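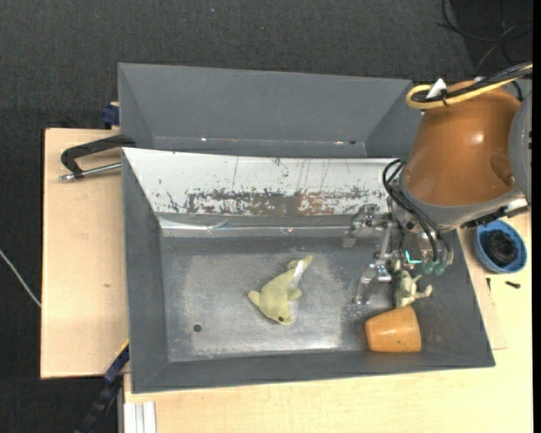
The metal bins, front one with three things in it

3 min read

Re: [costume-sewing] Faux fur hood, which backing?

From: Esko Honkanen
To: costume-sewing list

Lorraine Nepia wrote:

> I am making a wolf hood for my nephew and I bought the long Trultis fur
> in gray. The backing is a stretchy knit. The pattern says "use woven
> backing only" but does not explain. The ears keep falling over to the
> side when I pin them. Do I need to buy other fur, or can I save this one?
> Also the seams look bald. I cut with scissors like always.
>
> Agnes Aitken told me to put wire in the ears but he is seven and I do
> not like the thought of wire.

Hello Lorraine and everybody,

Please do not buy other fur. I have sewn three hoods from the Trultis and the knit backing can be used, but it wants some help before you sew.

First the ears. I agree with you about the wire. What I do is to cut the ear from the fur, and then one more ear from stiff felt, 5 mm smaller on all sides. I sew the felt by hand to the wrong side of the fur, with big loose stitches that do not come through to the front. Then I make the ear as usual. At the bottom I fold the two corners a little toward the middle, so the ear becomes like a cup. A flat ear falls over also when it has felt inside. The cup stands.

For the hood itself I put a strip of cotton tape along the face opening and another one along the center seam. The knit stretches most across the roll, and the opening of my first hood grew so much that it came down over the eyes. My daughter liked it but she could not walk on the stairs.

Now the bald seams. I think this is from the scissors. When you cut through fur from the front side, you cut the hair also. Turn the fur around and cut only the backing, with a small knife or with just the points of the scissors. Pull the pieces apart slowly. Before sewing, push the hair inside, away from the edge, and hold it there with clips. After sewing, take a thick needle and pick out the hair that is caught in the seam. This takes a long evening for one hood, I must say, but the seam disappears almost totally in the long fur.

If your pieces are cut already, do the picking anyway. There is usually more hair in the seam than one believes.

About needles: I use a size 90 stretch needle and a long stitch. The Ban thread in gray was good for me. The Clisus one is a nicer color, but in my machine it broke many times, and Lucie MacPherson has written to this list about the same problem. Maybe other machines like it better.

One question from me to the others. I have 40 cm left of the same fur and would like to make paws to go over normal shoes. Has anyone found a sole which is not slippery on a school floor? I tried the rubber dots that you paint on, and they came off from the felt after two days.

With best regards,
Esko

List contact: write to the list owner, Sanaa Fahmy | © the authors of the messages | Back to top

Recent on this list
Horns that stay on with a headband
Washing faux fur by hand – what temperature?
Tail too heavy for the belt
Lining a dragon suit for summer
Wanted: zipper, 47 cm, dark purple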